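From the Brirley Readers' newsletter, May

THE UNREAD SHELF

Gráinne Ó Súilleabháin asked me at the last meeting how many books I own that I haven't read, and I gave her the sort of answer people give to dentists. Then I went home and counted. There are 60 of them, if you allow the atlas, and I don't see why you shouldn't.

My trouble is that I buy for the person I intend to be by the weekend. She has firm opinions on the Russians and gets up at six. I have been buying her books for years and she has yet to come round and collect them. In the meantime I read whatever is on the arm of the sofa, which lately has been a paperback thriller with the last 200 pages swollen from the bath.

I did try a system. I worked out that at my present rate, allowing for holidays, flu and the library van, I would clear the shelf in 2045, provided I bought nothing in the meantime. I bought two that afternoon. One was a history of canals, 400 pages before you reach the notes, and I've started it three times. I now know a great deal about the first eleven miles.

Gráinne's method is stricter. She gives a book fifty pages and then it goes in the bag for the hospice shop, whoever gave it to her. I admire this but can't do it. I gave up on a novel once, years ago, and I still feel I ought to cross the road if I see the author coming.

So for the next meeting, please bring something you've owned for at least a year and never opened. You needn't have read it by then - that would rather spoil things - but you should be ready to say why you bought it and what has been going wrong between you. Half past seven, upstairs, and mind the third step. Anyone who has read everything they own is welcome too, though I'd keep quiet about it until after the biscuits.

The canals are free to a good home. I'll want them back if you enjoy them.

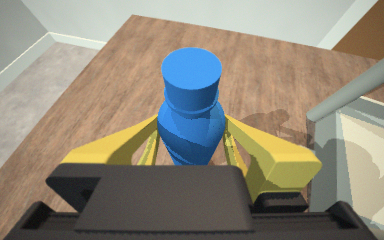 A blue vase-shaped object, held upright.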